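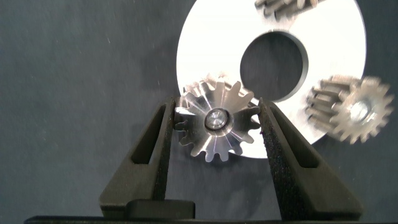

Subject: Re: [grippers] Finger pads for small metal parts?

Hi all,

Sorry for the slow answer, July got away from me. Elfriede Strebel wrote:

> We have the Altham two-finger gripper on the bench and want it to
> pick up little spur gears and set them on a plate. The smooth pads
> that came with it let the gears turn in the grip. Has anyone tried
> the Brunner fingers, or a rougher pad? And where do you put the
> camera? Ours is off to the side and mostly sees the back of the arm.
>
> Elfriede

I've been at almost this same job for 6 weeks, so you're getting the long version!

Fingers first. I tried 3 kinds: the stock Altham ones, the Brunners, and the black slotted ones I'm on now, which taper to a narrow tip and have a rough, sandpapery pad on the inside edge. The Brunners are lovely on boxes and bottles (I kept a pair for that) but they're just too wide here. Once a gear or two is on the plate, a fat finger bumps its neighbor on the way in. The narrow tips pinch the gear by its sides, standing up on edge, and that leaves me a good look at the hub while I line things up.

The rough pads made the biggest difference. With smooth ones I had the same slow roll you describe, where the gear tips a few degrees on the way over and then won't seat. I logged 1,887 picks since the swap and 12 of them slipped, most of those in one bad afternoon when I had the grip force set way too low. So check that before you spend any money.

Camera: put it on the wrist, please. I fought with a side view for ages and it was never any good for the last half inch. From the wrist you get both fingertips and the part between them every time. Two gripes, though. My plate is white and it blows out badly under a front light, so I'd go gray if you're buying one. And the gears farther back can smear when the arm is moving, so I stop for a beat before I trust anything the camera tells me about them.

Controller is still the Fullgate box. I had a Stotora on loan for a bit and liked the force readout a lot more, but I couldn't get it to hold a steady grip at the low end and I ran out of patience. If anybody has that working, I'd love to see your settings.

Elfriede, what bore are your gears, and are they going onto pins? I can send you the finger drawings either way.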